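Kleben und Dichten - Begleitblatt zur vierten Einheit
Grundkurs Innenausbau, Stand: 28. November 2024

Heute geht es endlich um die Fugen! Für mich ist das der schönste Teil des Kurses, denn mit einer sauberen Acrylfuge sieht selbst eine krumme Altbauwand plötzlich richtig gut aus.

1. Acryl oder Silikon?

Acryl lässt sich überstreichen und haftet wunderbar auf Putz, Gipskarton und Holz. Es gehört an Wandanschlüsse, Türzargen und Fensterbänke innen. Silikon bleibt dauerhaft elastisch und verträgt stehendes Wasser, nimmt aber keine Farbe an. Also: Bad und Spüle mit Silikon, der trockene Rest meistens mit Acryl. Wer beides verwechselt, kratzt später alles wieder heraus (ich spreche aus Erfahrung).

2. Untergrund

Staub, Fett und alte Reste müssen weg, und zwar vollständig. Stark saugende Flächen vorher grundieren. In unserem Übungsraum stehen dafür die Grundierung von Tuver und der Reiniger von Casham bereit - beide bitte nur bei offenem Fenster verwenden.

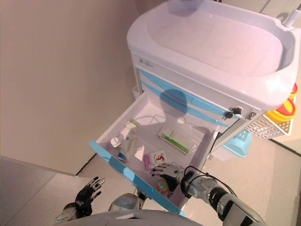

Ein Teilnehmer aus dem Abendkurs wandte ein, das Abkleben koste ihn mehr Zeit als die ganze Fuge, er ziehe lieber gleich mit dem nassen Finger ab. Kann man machen! Bei geraden, kurzen Strecken klappt das mit etwas Übung prima. Auf rauem Putz bleibe ich beim Klebeband: andrücken, spritzen, glätten und das Band abziehen, solange das Material noch frisch ist.

3. Fugenbreite und Menge

Wir rechnen mit Kartuschen zu 310 ml. Eine Fuge von 5 x 5 mm braucht 25 ml pro Meter, eine Kartusche reicht also für gut 12 Meter. Für die Übungswand sind etwa 16 Kartuschen eingeplant, Bestellnummer 2118 bei Vidal. Tiefe Fugen zuerst mit Rundschnur hinterfüllen, damit der Dichtstoff nur an den beiden Flanken haftet und sich frei dehnen kann.

4. Bis zum nächsten Mal

Bitte zu Hause eine Probefuge ziehen, mindestens einen Meter lang, und das Stück mitbringen. Im Dezember kommen die Montagekleber dran - darauf freue ich mich jetzt schon! Alte Kleidung nicht vergessen.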